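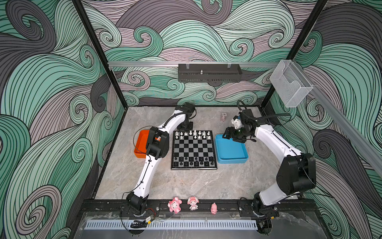 Chess From the Box Up
Cernstead Evening Classes, February term
Notes for Session 2: the set, the squares, and putting it all away again
Tutor: Aileen Cabrera

Welcome back, and thank you for such a lively first night! Last time we got carried away with how the knight moves and ran out of clock before we'd done the thing I'd promised, which was to get everybody able to lay out a board from nothing. So tonight we go back to the box. I love this session. You learn a surprising amount about the game just by handling the pieces and knowing where they live.

Read these notes before class if you can. If you can't, bring them along and we'll go through them at the boards.

1. Which way round does the board go?

Sit down with the board in front of you and look at the corner square nearest your right hand. It should be light. Check from the other player's chair and theirs will be light too. If your right-hand corner is dark, give the board a quarter turn and look again.

"Light" and "dark" are loose words, by the way. You'll meet boards in cream and brown, green and white, black and silver, red and pretty much anything. Same for the pieces. The lighter army is called White and moves first, whatever shade it really is (my grandmother's White was a sort of butterscotch).

Folding boards have a hinge or seam across the middle, between the fourth and fifth ranks on the sort we use. Push both halves down flat before any pieces go on. A board that hasn't quite opened has a ridge in the middle, and pieces slide or lean there.

2. Ranks, files and names

Ranks are the rows running left to right, numbered 1 to 8. Files are the columns running between the players, lettered a to h. Put the letter first and then the number and you've named a square: e4, g7, b1. Every square on the board has exactly one name, and it keeps that name no matter who's sitting where.

By convention White sits at the rank 1 end. So:

White's back row is rank 1, with pawns on rank 2.
Black's back row is rank 8, with pawns on rank 7.
Ranks 3, 4, 5 and 6 are empty at the start.
Square a1 is dark. Square h1 is light.

If your board has letters and numbers printed round the border, use them. If they only face one player, the other one reads them upside down, and I'd encourage you to practise from that side as well. It feels horrible for ten minutes and then something clicks.

A very common thing in casual play: the two sets get put out at the opposite ends, with White on ranks 7 and 8. The game still plays perfectly well provided the queens are on their own colour, but the moment you try to write it down or follow it from a book, everything is back to front. Your king is sitting on d8, the book is talking about e1, and you're lost by move three. So before you write a single move, find the 1 on the border and make sure White is behind it.

3. Laying out the pieces

I teach it from the corners inwards.

Rooks in the corners. These are the castles, with the notched tops.
Knights next to the rooks. Horse heads, so you can't miss them.
Bishops next to the knights. Rounded head, often with a slot cut in it.
Queen on her own colour: white queen on a light square, black queen on a dark one. With the board the right way round that's the d-file for both.
King on the last square left in the row, beside his queen.
Pawns across the whole of the row in front.

Kings face kings and queens face queens straight up the board. If your queen is staring at a king, one of you has swapped them over. Look at each other's side before you shake hands.

On small sets the queen, bishop and pawn can be maddeningly alike. Line up one of each on the table, side by side, and compare the heads before you start. The queen has the crown-like top, and the pawn is the short one with a plain ball. Bishops sit somewhere between the two in height.
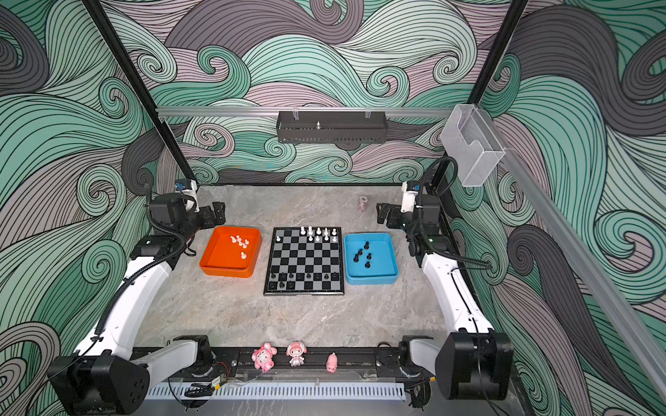
4. The half-board drill

Work in pairs, one of you at each side. You can do this one at the kitchen table with a child, a parent or a patient flatmate.

Step one. Take everything off the board. White pieces go in one tray and black pieces in the other. At Cernstead we've got orange trays and blue trays, and I don't mind which army gets which colour as long as the two of you agree.

Step two. One person calls a piece and a square, such as "white knight, b1". The other finds it and places it. No pointing, please! The whole benefit is in hearing the name and going looking.

Step three. Keep calling, but jump about. Don't run neatly along the row. Call a rook, then a pawn from the far end, then the king.

Step four. Once there are ten or so pieces out, stop. The placer now says aloud what's missing. This is much harder than it sounds and it's the part people come back asking to do again.

Step five. Swap over and do Black.

Océane Beaudoin, who helps me on the back row of tables, likes to finish the drill with one deliberate mistake for the other player to find. A bishop where the knight should be is a good sneaky one. Do try it.

5. Reading a board that's been disturbed

Boards get bumped. A sleeve catches a rook, someone reaches for a biscuit, and there go your pawns. Please don't sweep everything off and start over. Put it back together from what you know. It's wonderful practice!

Begin with whatever is still standing in the right place, and say the squares aloud. Then stand the fallen pieces up one at a time, largest first. Leave pawns till last. If it's a starting position you can rebuild the lot from the layout in part 3. If it's the middle of a game you'll need your score sheet or two good memories, and this is where notation starts to earn its keep.

Magnetic pieces have a weak magnet in the base and hold well when they're upright and squarely placed. On their sides they hold far less firmly, and they'll roll into a neighbour if you let them. Stand them up from the outside of a cluster and work in.
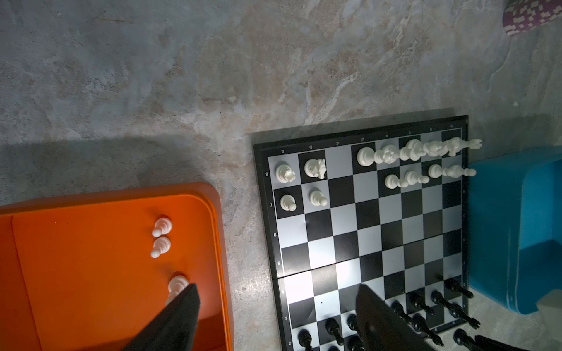

Board with printed coordinates. White rook on a8, knight on b8, pawns on a7 and b7; a good many of the other pieces on their sides.

Try this with a partner, using the picture. Put your own four white pieces on those same squares. Now turn the board so that rank 1 is closest to you, and name the squares those four pieces ought to be on if White is to start at the proper end. There are two parts to the answer and we'll compare in class. (Clue: rooks and knights are the same on both wings, so don't tie yourself in knots over left and right.)

6. Writing moves down

We only need the bare bones for now.

K is king, Q is queen, R is rook, B is bishop. Knight is N, as K is already taken. Pawns have no letter at all, just the square they land on.
Nf3 means a knight goes to f3.
e4 means a pawn goes to e4.
An x means a capture: Bxf7 is a bishop taking whatever was on f7.
A plus sign means check, and a hash sign means checkmate.

Play through this one slowly with White at the rank 1 end:

1. e4 e5
2. Bc4 Nc6
3. Qh5 Nf6
4. Qxf7#

Recognise it? Plenty of you will have lost to it at school. I certainly did, more than once. At move three, look for a better move for Black than the one given. There are a few. Write down two and bring them.

7. Packing up

I'm strict about this part and cheerful about being strict. Lost pieces are the most annoying thing in any chess room, and a set with thirty-one pieces is a sad object.

Start with the captured pieces that are already off the board.

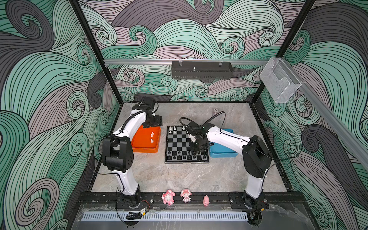 Gather those first, then take the rest from the board one type at a time: pawns, then rooks, knights, bishops, and last of all the queen and king. Doing it by type means you check as you go. Each colour should give you eight pawns, two rooks, two knights, two bishops, a queen and a king. Sixteen for White and sixteen for Black.

If you come up short, look under the lip of the tray and inside the fold of the board before you start crawling about on the floor. Small magnetic pieces also like to stick to each other, and I've found a pawn clinging to the bottom of a rook more often than I can remember.

When both armies are complete, close the board gently with nothing left on it, and put the pieces back in whatever your set came with. Some folding boards hold them inside. Others need a bag. Don't force the lid: if it won't shut, something is lying crossways.

8. For next time

Set up a full board at home every day until we meet. Any board, any pieces. Once from White's side and once from Black's. Don't race it for the first few days, then see whether you can do it without looking at the layout list.

Do the half-board drill at least once with somebody who isn't in the class. Explaining it to them is half the fun, and you might win us a new member.

Play one complete game and write it down, even if the writing goes astray halfway. Bring me the mess! I can usually work out what happened, and untangling it together is a very good lesson.

Quick check before you come (answers aloud, no peeking at the border):

What colour is h1?
Which piece begins on g8?
On which file do both queens start?
Your board is turned so that a dark square sits at your right hand. What do you do?
Which squares do White's bishops start on?

Sets may be borrowed over the week. Write your name and the set number in the book by the door, and check the pieces before you take it as well as when you bring it back. Océane has spare score sheets if you've used yours up.

Next session: castling, en passant, and the pawn that becomes a queen.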